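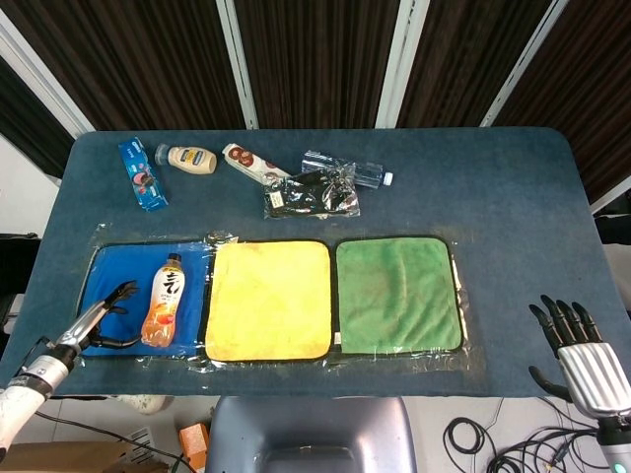 To: hurnell-students list
Subject: Re: cloths, film and the order of the bottles

Hello all,

I answer below the message from the Ojala group, because I think their question concerns all teams who go to Fesport in June.

> We practised the sorting task with the three cloths, blue, yellow and green.
> Our left hand reaches the blue cloth without trouble, but on the green
> cloth the right hand often stops too early. Is it permitted to move
> the cloths closer together? And must the plastic film stay under them?
> In the rules we find only one sentence about the table covering.
>
> Also, we lose much time at the start of every run. Is it allowed that
> the hands are already open and above the table when the clock begins?

First the film. Yes, please leave it under the cloths, flat, and let it come out a little at the edges. I know that it reflects the lamps and that some of you have had false detections from this. At Fesport the film will be there too, so it is better to have the problem now. In our club room we got fewer false detections after we closed the curtains completely and trained again with 400 new pictures of the empty film.

The cloths must lie side by side in one row, and the colours must stay in the order blue, yellow, green from the left. The distance between them is free. If your right hand stops early, I would first look at the wrist limit in the settings file. We had the value 60 there, copied from the older Flasten arm, and with 70 the hand came to the far edge of the green cloth. Please change it in small steps and keep one person at the stop button.

About the start position: the hands may be open and above the table, but they may not touch anything, also not the table edge.

Now something which was not asked. The soft packages are much harder than the bottles. Our fingers can close around a drink bottle lying on its side in seven attempts of ten, but the crumpled bag with the black thing inside we have lifted only once. The biscuit package turns away when one finger arrives before the others. If a team has a good method for this, I would be very glad to read it on the list. We tried a slower closing speed and it helped a little with the biscuits, and with the bag it changed nothing.

Please remember also that the items at the back of the table should not be put in a straight line. The judges will lay them at different angles, and one may lie partly on top of another. Last year we practised only with tidy rows and we paid for it with over half of our points.

The Hurnell room is open for all teams until 7 in the evening. Bring your own laptop, and please write to the list before you come, so that two groups do not want the table at the same hour.

With kind regards,
the list moderator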